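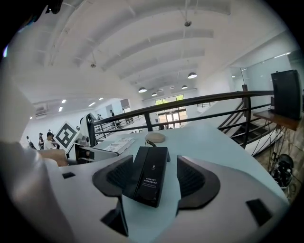 I've been going through the gadget drawer at last and I need somebody to talk me out of keeping every single scrap of paper that came with every single thing. I've got manuals in there for stuff I gave away years ago! The piece I'm stuck on tonight is a black box with a shiny finish, a few lines of small white Chinese print on the front and an even tinier line in our alphabet under that. It has a thin black coiled cable coming out of the top, and there's a beige puck on the table behind it. Then there's the folded white paper with the little diagrams, lying off to the left. So do I keep the paper with the gadget, keep it in a folder, or toss it?

mosswren
22nd July

Keep it with the gadget. Always. Zip bag, gadget in, cable in, paper in, done. I did the folder thing for years and all I ended up with was a very fat folder and no idea what half of it belonged to.

Gradero310

Going to disagree with mosswren there. Bags are fine until you have thirty of them in a drawer and they all slide over each other like fish. I scan the leaflets on my phone, name the file after whatever's printed on the thing, and recycle the paper. I've pulled up a scan maybe twice, ever.

tallpines

Scanning is great if the name on it is something you can type. Does OP read Chinese? I'd just get a photo translation of the front, write what it says on masking tape and stick that on the back. And please don't put tape on the shiny side, it leaves gunk that takes forever to get off.

fesia_attic

I don't, no, and I like the masking tape idea a lot. I had a go at reading the bottom line with my glasses on and gave up, it's that small. Flashlight and phone zoom tomorrow.

tallpines – fish is exactly right, my drawer is all fish.

mosswren

The coiled cable is what would bug me. Those never lie flat and they grab everything else in the drawer. I use the narrow bins from Skirnitel, the ones with the lid that flips back. One gadget per bin, cable tucked down the side. Don't stretch it out and wrap it around the box, mine went all saggy after a summer like that.

Zhuoran Cui

Skirnitel bins are way overpriced for what they are. Mosoti has the same shape for a lot less, and a shoe box with a couple of cardboard dividers is free.

Gradero310

The Mosoti lids crack, though. I've had 2 go on me since spring. Shoe box I'll give you.

Zhuoran Cui

Can I put in a word for the paper? My dad left a whole basement of tools and not one leaflet, and I'd have loved a few little diagrams. It's a bit of folded paper, it weighs nothing. Keep it.

pepperjar_ann

Okay, okay, the paper stays. Shoe box it is, and the beige puck goes in the same section so it doesn't wander off. I found four dead batteries and a bike key while I was at it, so if anybody's got thoughts on mystery keys, go ahead, I've got a jar of those too.

mosswren

Start a new thread for the keys. I have opinions.

tallpines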